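Olurville Repair and Reuse Open Day: Was It Worth the Drive?

Posted 23 January 2019

I went to the Harasym open day in Olurville mostly to find out whether a computer refurbishing shop could tell me anything I couldn't learn from my own basement. The flyer promised "the full journey of a second-life PC." I have bought three second-life PCs over the years and two of them had very short second lives, so I came with questions.

Admission was free. Parking was not, and the lot behind the building fills up early. If you go to the next one in October, use the street.

The front room

You start in what they call the welcome area, a long counter with coffee and a rack of brochures. The brochures say that 1000 machines a year leave the building for schools, small offices and a discount outlet called Londmont. I asked how many come back. The young man at the counter said he didn't have that figure, and gave me a second brochure, the same as the first one.

Tours went out in groups of 14. Ours had 13, and we still waited for somebody to come in off the sidewalk. Our guide was Melur Sopacua, who has worked on the benches there for years and was the best thing about the afternoon. She spoke quickly, didn't read from a card, and when she didn't know something she said so.

The first stop was intake. Old office towers get wiped down, opened, and sorted by what's worth keeping. I had expected more testing at this point. A machine that looks tidy inside goes one way, a machine that looks rough goes another, and I don't believe looks tell you much. I've owned a filthy computer that ran for ten years. Sopacua said the real tests come later and that the first sort is only there to save bench time. Fair enough, but it means somebody's good board ends up in the scrap bin over a little fluff.

The board benches
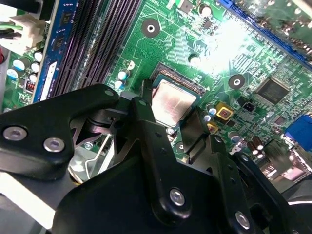 My main quarrel with refurbished computers has always been the parts that get passed over. Everyone will sell you a new drive and more memory, since those are easy to swap and look good on a sales tag. Very few sellers say anything about the processor or the socket it sits in. The green board we spent the most time at had four black memory slots and a blue module standing in the outermost one, and the visitors near me went straight to talking about memory. I was more interested in the processor. Its metal lid was slightly scratched, which made me wonder about the life it had led. I asked whether a scratched lid matters. Sopacua's answer was that light marks on the top are cosmetic, and that damage to the contacts is what ruins a day. I've read the same elsewhere and I accept it. I would still like a refurbisher to tell the buyer when a chip has been in and out a few times, and Harasym doesn't. It grades the case, the screen and the keyboard, and the sticker on the outside says A, B or C according to how the thing looks on a desk.

A man in our group asked if they replace the thermal paste on every machine. The answer was "whenever we have the cooler off," and I wrote that down because it isn't a yes.

There was also some discussion of static. We were all told to keep our hands in our pockets near the boards, a rule the group obeyed for several minutes.

Chips on their own

The next part of the tour was about processors as spare parts, sold singly to people who want to upgrade an older machine. I have my doubts about this trade. The chip is cheap, the shipping is half the price again, and the buyer has to know exactly which board it will fit. Corari, the online shop that handles these sales, lists them by model number and very little else. For someone who already knows what they want, that's fine. A beginner will buy the wrong one and be out the money.

I'll give them credit for showing how little there is to one of these things once it's out of its socket: a flat, silver-gray piece of metal with a thin teal-green border. People pay good money for that, and one woman behind me said she had always imagined something much bigger. I looked up the price list afterward. The cheapest processor was 61 dollars, which seems steep to me for a part with a short return window.
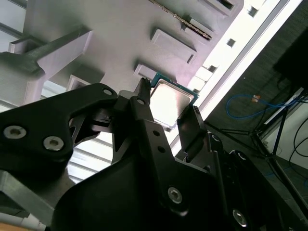 The question session

Pao-chu Chow, who manages sales, took questions in a side room with too few chairs. I asked about the warranty. It covers parts and labor, but the buyer pays to send the machine in, and on a heavy tower that can eat up most of what you saved. Chow said local customers can carry theirs to the front counter. I pointed out that most of the Corari customers aren't local. She agreed with me and moved on to the next hand.

Somebody wanted to know if schools get the better machines. Chow said schools get matching machines, because a row of computers that are all the same is easier to look after. I thought that was a sensible reply, and I hadn't considered it before.

I also asked if they would ever print a parts history on the sales tag. "We've talked about it" was the answer - make of that what you like.

Would I go again?

Probably, for the benches. The welcome area and the sales talk could be cut in half and the time given to Sopacua, who was still answering people in the hallway when I left. I didn't buy anything. There was an A-grade tower by the exit with a good price on it, and I asked the counter when its cooler had last been off. They're going to email me.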